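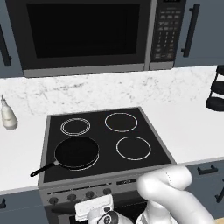
4. Setting up your cooking times

Right, so you've got Illov installed and you've made your first recipe box. Now we get to the bit I use every single day, the timings. I put this off for weeks when I first started with the app and I wish I hadn't!

Setting your microwave power

Most ready meals and plenty of recipes give a time for one wattage only, and your microwave may well be a different one. Illov does the sums if you tell it what you've got.

1. Open Settings and tap My Kitchen.
2. Tap Add appliance, then Microwave.
3. Type in the output wattage. You want the output figure and not the input one, which is always bigger. Mine was on a sticker inside the door, but look in the handbook if yours isn't there.
4. Give it a name. I've got "Upstairs" and "Mum's" (very imaginative, I know).
5. Tap Save.

Note: if you have an older version of the app you'll see Devices where I've written My Kitchen. It's the same page.

Converting a recipe

1. Open the recipe and tap the little clock next to the step.
2. Choose the wattage the recipe was written for.
3. Tap Convert. The new time shows up in green under the old one.
4. Tap Keep if you're happy, or Undo if it looks daft.

Caution: the converted time is a starting point. Always check that food is piping hot in the middle before you eat it, and give it longer if it isn't. Rice and chicken especially — please don't guess with those.

Standing time stays as it was, by the way. The app leaves it alone on purpose, so don't go shortening it yourself.

Bringing in your old recipes

If you're moving over from Jibrin, like I did, you can bring everything across in one go. I had 445 recipes and it took 32 minutes, so put the kettle on.

1. In Jibrin, choose Export all and save the file.
2. In Illov, tap Import and pick that file.
3. Leave the app open until the bar is full. Mine stopped when I went off to answer a text and I had to start again.

Note: photos don't come over, only the words. Oluwaseun Olaniyan on the help forum has written up a way to add them afterwards, and it's fiddly but it does work.

Next up is section 5, shopping lists.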